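Ticket 229: Meeting room calendar shows bookings one hour late
Site: Pellham office, second floor
Opened: Tuesday, November 18, 2025
Priority: 4
Status: Reopened

The wall panel outside Skisano still puts every meeting an hour later than the web calendar does. This was closed last week as "user time zone setting." I checked my time zone before I filed it, and I checked it again today. It's Eastern, same as it has been since June.

Ondico support says a panel restart clears the problem. I restarted it twice. The 9:00 booking came back as 10:00 both times, so I'm not sure what a restart is supposed to clear.

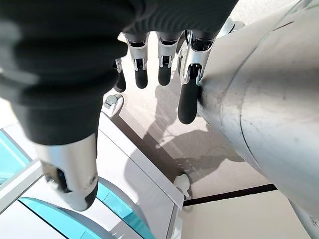

Second suggestion was to remove the room and add it again. Did that. Single meetings now look right, but repeating ones are still off. All 11 of the repeating bookings were made before the clocks changed, which I'd call a clue, and which the last reply skipped.

Firmware is listed as "up to date." The panel in Pattinasarany says the same thing and shows a different version number. One of them is wrong.

Please don't close this again until a repeating meeting shows the correct time on the panel.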